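Home Projects Reports Staff Contact Search

Is It Cheaper to Keep an Old Computer Going? A Check on the Repair Claim

Group report by Nantana Nilsuwan, Wichai Ongart and Kieran Ó Néill
Supervisor: Uthai Kongkaew

Our starting point was a leaflet from a repair shop called Prallent, which says that mending a desktop computer "always beats buying new". We did not believe the word always. The college had also begun to repeat the claim in its own green policy, without any figures beside it, so we asked to test it for our second-term project.

We wanted to know who saves money when a computer is repaired, and whether the person whose time is used up gets counted. Most of the articles we read leave labour out altogether. One gave the price of a part down to the penny and then said the fitting was "a quick job". We have all done a few of these quick jobs and none of us would use that phrase.

We sent a short questionnaire to 32 households in the Wiriya estate and went back to the ones who had mended a computer in the past year. We asked what they paid, how long they waited and whether the machine was still in use. Kittipong Wattanapong in the print room let us see his own repair notes as well, which were far more careful than anything our households had kept.

The first problem was memory, meaning people's memory. Prices were remembered well and hours badly. Two people in the same house gave us different answers for the same repair, one an evening and the other most of a weekend. We kept both answers in the table and did not average them, which Wichai still thinks was a mistake.
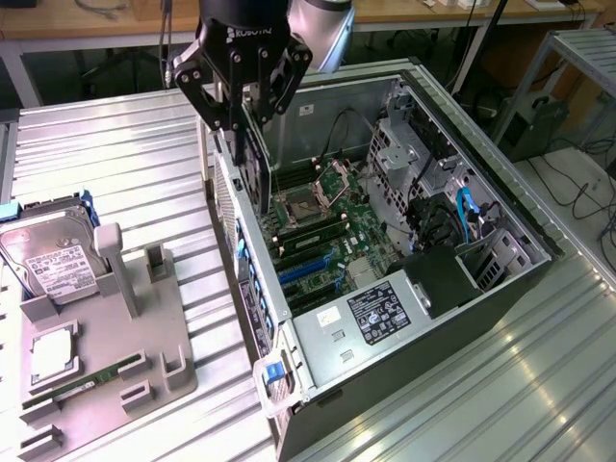

Repair costs depend heavily on which part has failed, and the leaflet treats all parts as equal. Memory is the easy case. With the side panel off and the case lying down, the slots are simple to reach, and a board with one green module in its row of slots can often take another if the right type can still be found. The processor is harder. An empty socket with its lever up looks like an invitation to drop in something faster, but the socket decides which chips will fit, and for older boards those chips are mostly second-hand. Several households had bought one without checking. Onex, the seller most of them used, did take returns but charged for the postage.

The second problem was the comparison itself. Prallent sets the price of a repair against a brand new computer. Hardly any of our households were choosing between those two things. They were choosing between a repair and a used machine from Trindetti, and once we made that comparison the saving shrank, and in 3 cases it vanished. Adding even a low hourly rate for the owner's time made it worse.

We should be fair to the other side. Money was not the main reason people gave. They wanted to keep their files where they were, or disliked setting up a new machine. Those are good reasons, but they are not the reasons printed on the leaflet.

Our sample was small and all from one estate. Anyone who gave up on a repair and threw the computer away may not have wanted to fill in our form, so our results probably flatter repair. We also had no way to measure waste, and we have left out the environmental figures we were offered because we could not find where they came from.

We would ask the college to take the word "always" out of its policy until somebody has checked it on more than one estate. Uthai Kongkaew has a copy of the questionnaire and the full table.

Related reports
Do Refill Shops Cost More? A Term of Receipts
Bus or Bicycle: Timing the Route to College
What Happens to Lost Property After 200 Days
Reading the Small Print on Phone Insurance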